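Bed making demos – how many and how messy?

Plalau forum > Manipulation > Data collection
Started July 4, 2022

bayu_t
Ok so we're collecting teleop demos for bed tidying. Multi finger hand, wrist cam plus one fixed cam on a tripod. Have 300 episodes so far, all the same room, same bed. Policy trains fine, loss looks great, then at rollout it reaches for the cloth and closes on nothing maybe a hand width short. Every time short, never long.

Question is do I keep going in this room until I have 800, or stop now and move the whole setup to a second room. Moving costs us most of a day. Operators are already grumpy.

siebe_dh
Move. 300 in one room is plenty. Whatever it's going to learn from that room it has learned.

dalisay_fan
disagree with siebe. 300 for a hand with that many joints is nothing. we didn't get anything usable on folding until way past that, and that was a two finger gripper. changing rooms now just gives you two thin datasets

siebe_dh
Two thin datasets beats one fat one of the same bed. Seen this over and over at Fumholm. People pile up episodes in the room closest to their desk and then wonder why it falls over next door.

dalisay_fan
it's not falling over next door, it's falling over in the SAME room. read the post

siebe_dh
Fair. Missed that.

bayu_t
Yeah same room. Haven't even tried another one.

uzor_d
Always short sounds like timing to me. Are your wrist images and your joint states stamped by the same clock? We had wrist frames landing late against the arm log and got the same thing, it closes early. Play back a few episodes with the fingers overlaid and see if closure in the log lines up with closure in the video.

bayu_t
Both on the same machine. Stamps are on arrival tho, not capture.

uzor_d
Then check it. USB buffering alone can be 4 frames. We found 6 on one of ours.

mawar.ong
Second what Damilola said, check timing before collecting a single new episode. If it's off you can shift the old ones and keep them, no need to throw out.

Other thing – how are you placing the cloth at reset? If the operator drops it in the same spot each time the policy can get by on arm pose and never look at it.

bayu_t
Operator tosses it. Supposed to be random. Looking at the start frames now and ok, it's not that random. Mostly near the rail side becuase that's where they stand.

mawar.ong
Thats your second problem then. Print a sheet of start positions, shuffle it, operator follows the sheet. Boring but works.

dalisay_fan
sheets are overkill. just have two people alternate resets. people throw differently

mawar.ong
People throw differently for the first hour. After lunch everyone drops it at arm's length.

myroslav_tk
Can you post a wrist frame? Curious how much of the view the hand is eating. With these big hands the thumb can sit right over the thing you want.

bayu_t
Sure. Mount is rolled so the floor comes out on the left, we don't rotate before training. Teal cloth is the target, white bedding under it.

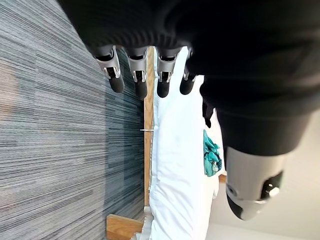

I tried masking the fingers out for one run and it got worse. So put them back. Guess it wants to see its own fingertips at closing time. Crop is the full view resized, no center crop, no color jitter either, probably should add that.

myroslav_tk
Ok yes that thumb is close. You're spending a lot of pixels on hand. Not masking is right imo, but I'd try moving the mount back a bit before you commit to 500 more like this. Once you change the mount the old set is a different camera so decide now and not in two weeks.

Rotation doesn't matter as long as it's the same at train and test. Is it?

bayu_t
...let me check that. The Prirna export script has a rotate flag. Pretty sure it's off in both.

uzor_d
"pretty sure" lol

siebe_dh
White bedding with a strong colored cloth is also the easy case. It'll key on teal. Get a few white or gray cloths in the mix, half the new episodes at least.

dalisay_fan
get it working on teal first. one thing at a time

siebe_dh
You can do both. Cloths are cheap, operator time isn't. If they're sitting there anyway swap the cloth.

bayu_t
Back. Rotate flag is fine, off in both. Timestamps not fine – wrist lags the joint log, closure in the video comes clearly after closure in the log. Re-aligning the old set tonight, retrain tomorrow. No new episodes until that's done.

Then start sheet and mixed cloths. Mount I'm undecided, don't love losing the old set.

mawar.ong
Keep a held out batch from before the shift so you can compare. And write the offset down in the metadata somewhere, you will forget it

myroslav_tk
Is the lag constant across episodes or does it drift? If it drifts one shift wont fix it

bayu_t
Only looked at a handful. Will plot it for all of them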